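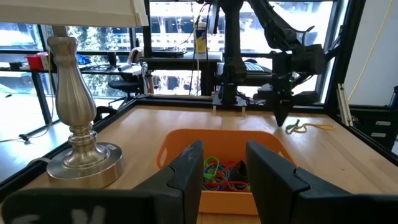
Sindumbridge is a research group that works on one problem: how a two-arm robot should pick up thin, elastic objects that tangle. Rubber bands are the main test material, in green, blue, red and yellow, kept in an orange bin on the worktop with a few left loose on the wood. A rubber band has no fixed shape, it deforms when a finger touches it, and when it is pulled from a pile it often brings two others with it. Most grasp planners assume a rigid object with a known outline. Ours does not.

Search this site Search
Enter keywords

What we do

Our method is called Skurkent. It splits a pick into 3 stages: select a strand, close on it at low force, and lift slowly while watching for load that should not be there. The third stage carries most of the work. If a wrist view shows a second strand rising with the first, the arm stops, lowers, and opens partway so the extra band can drop. The second arm may hold the pile down during the lift. No outline of the whole band is computed at any point. The policy sees only short segments near the fingertips.

Training uses demonstrations recorded by people operating the arms directly. The current set, Matubbar, holds 3,678 demonstrations. Each was reviewed by hand, and those with a dropped wrist view or a late start marker were removed before the count.

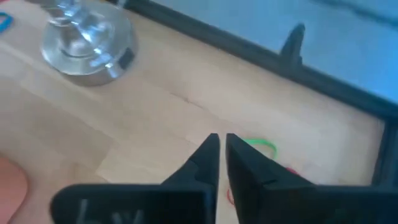 In the August evaluation we ran 393 picks under fixed rules. A pick was scored as clean if one band, and only one, reached the target area. Skurkent produced 300 clean picks. The remaining failures were mostly doubles, followed by bands that slipped out during the lift. Flat bands lying alone on the worktop were harder than we expected, as the fingertips have to meet the surface with very little clearance. Household objects stay on the table during evaluation so that the background varies.

Who we are

Daryna Yatsenko leads the group and wrote the first version of the lift-stage controller. Her earlier work was on cable routing.

Habibur Kanagaratnam is responsible for data collection, operator training and the scoring rules. Questions about the Matubbar file format should go to him.

Related work

Zunham is our simulator for closed elastic loops. It models stretch and contact but handles friction between bands poorly, and we do not use it to report results. It is used to check controller changes before they run on the arms.

3 comments
Share 12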